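October, 6:40 a.m.

Slept five hours. The sourdough trial is on its third flour and the starter is still sluggish. Fed it at 2 a.m. at the usual ratio, 200 grams total, kitchen at 19 degrees. Rise after four hours was poor. I suspect the new rye from Assefa, milled coarser than the last bag. Will sift half of it tonight and run both jars side by side.

Bus to work was late again. Read two chapters of the Vudix oven manual on the way. The section on steam injection contradicts the table in the appendix — the table gives 3 seconds, the text gives 2. Wrote to Salvador Esteves, who owns the same model.

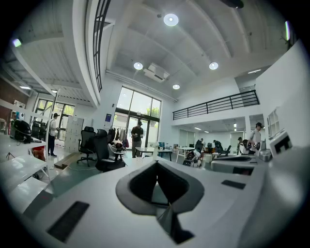 Work, ceiling lights on.

Salvador replied at lunch. He uses 3 seconds and gets a decent crust, but his loaves are smaller than mine. Stavros thinks the steam setting matters less than the stone temperature. I have no data on the stone. Ordered a surface probe.

Evening: sifted the rye, labeled the jars A and B, marked both levels with tape. Jar A on the left. Put them on the shelf over the fridge — slightly warmer there. Next reading at 11, then bed. Need salt and parchment.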